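Liltuvach
Two-finger gripper and practice software for canteens, tea points and small kitchens

Overview | What's included | Fitting | Living with it | Support

The Liltuvach is a two-finger gripper for light crockery. It fits the Bradik bench arm and the longer Bradik counter arm, and it comes with a licence for Horema, our practice software, so your staff can try out a job on screen before the arm goes anywhere near the real cups.

We're very fond of this one. We started work on it after a long morning in the staff canteen at Shahbazi, where two people on the early shift were spending most of their time before opening on mugs. Mugs out of the racks, mugs turned over, mugs on to the counter, then the whole lot back again after the mid-morning break. They were good at it and they were sick of it. One had a wrist support on. The other told us she'd happily do anything else in the building before 10, including the bins.

So we built a gripper for that job. It picks up one mug at a time and it isn't quick about it. A person in a hurry can carry four mugs in one hand and will beat it over any short stretch. The arm just carries on at the same pace while the people in the kitchen get on with the cooking, and by the time the doors open the counter is full.

What it handles

Mugs, cups, beakers and small bowls, by the rim, the handle or the body. Plain ceramic is the easiest. Very thin glass needs the soft finger covers, which are sold separately. Please don't use it for anything with a hot drink in it. We get asked this a lot and the answer is still no.

Practising in Horema

Horema is where most customers spend their first fortnight, and it's the part I enjoy showing people the most. You choose a worktop, choose your crockery, and move the gripper about with a mouse or the hand controller. You can go in at an angle, get it wrong, drop the thing on the floor and start again, and the only cost is a bit of pride.
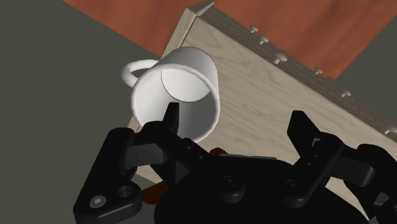
Kitchen staff take to it very fast. They already know how a mug wants to be held, and they'll spot a bad approach long before an engineer does. At Shahbazi the early shift rewrote our whole order of work for the counter in a single afternoon (ours had the arm reaching across the teaspoons, which they found very funny), and their version is now the one we ship as standard. Anything saved in Horema can be sent to the arm once a supervisor has signed it off on the control box.

What changes for the people there

This is the bit customers ask about first, and quite right too. The honest picture from the kitchens we've fitted is that the job moves about. There's less lifting and turning. There's more checking: a look over the racks before the arm starts, a look at the counter when it finishes, a wipe down of the fingers. Somebody has to own the thing, too. Pick a person who wants to, and give them the time for it in their hours. Kitchens that tried to squeeze it in between other jobs had the arm standing idle by the end of the month.

Hours at Shahbazi stayed the same. The two on earlies now do a cooked breakfast, something the canteen had wanted for years, and the queue for it is a sight to see!

Noise is worth a mention. The arm hums and the gripper clicks as it closes. You'll stop hearing it after a day or so, but if your canteen has people sitting near the counter, ask us for the quiet setting.

What's in the box

Liltuvach gripper, part number 1701
Mounting plate for Bradik arms, with bolts
Control cable
2 spare finger pads
Horema licence for one site, any number of users
Printed quick guide, wipe-clean

The arm, the hand controller and the soft finger covers are not included.

Fitting and care

Fitting takes about 14 minutes with the arm switched off and parked. Line up the plate, put all the bolts in loosely, then tighten them in the order shown in the guide. Plug in the cable last. Run the open and close test before you load a saved job.

Wipe the fingers at the end of every shift with a damp cloth and ordinary washing-up liquid. The gripper must not go in the dishwasher. Check the pads once a week and change them when the ribs have worn smooth.

Trying one out

We keep a demonstration kit that can stay with you for 10 working days, arm included. Send us a note of your counter height and bring a few of your own mugs to the set-up visit. Odd shapes welcome, the odder the better.

The next batch leaves us in September.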